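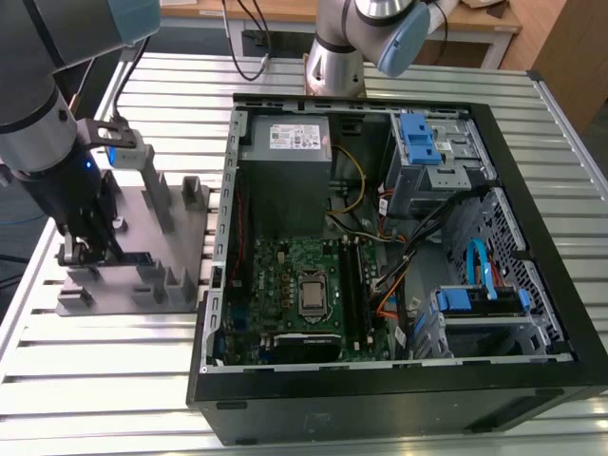

Baldur Hjaltadóttir wanted to know whether the Trallar kit will take apart a whole desktop computer or only the easy parts, and whether a small repair shop could get its money back. The short answer to the first question is that it does most of the job. The second depends on how many machines you have waiting.

Trallar teardown kit, reviewed 29 August 2026

Trallar is sold by Stasard as an add-on for shops that already have two robot arms on a slotted aluminum table. You get a fixture plate, a set of tools shaped for a gripper to hold, and a license for the teardown software. Arms and grippers are not included. I used my own, and had the kit for most of the summer.

Setup

Bolting the plate down is quick. Teaching the software where the plate is takes longer, and the manual is thin on this step. It tells you to touch off on the raised blocks but doesn't say in what order. I did it twice before the tool pickups were reliable. After that I left the plate alone, and the positions held.

You also have to remove the side panel yourself and lay the tower down flat. The software won't start with the panel on.

In use

Over the test period I ran 163 towers through it, nearly all of them old office machines. Memory and drives in plastic rails come out well. The first arm does the gripping and prying while the second holds the case or moves cables out of the way. With both working, a typical tower took 9 minutes to get down to the board and power supply. I can do it faster by hand, but I can't do it all day.

Cables are the weak point. If the power leads have been tied up neatly, the software finds the plugs. If they are draped over the board, it often stops and asks for help. I had a stop like that on around 2 towers out of every ten. Clearing one means walking over, moving the bundle, and pressing resume.

The tools have worn unevenly. The wide one still looks new. The narrow pry tool has a rounded tip and slips on tight latches. Stasard sells it separately, but you have to email to order.

Compared with Bergmann

The Bergmann kit costs more and includes a tool changer. It handles screws better. Its plate is larger, though, and on my table it would leave no room for a full-size tower. If you mostly do laptops, look at Bergmann first.

Cost

The software license is for 1,000 towers, then you renew. I don't like that, and the counter also charges you for runs that stop partway. Stasard says an update in November will change how stopped runs are counted.

I'm keeping the kit. For a shop that sees a few towers a week, I would stay with a screwdriver.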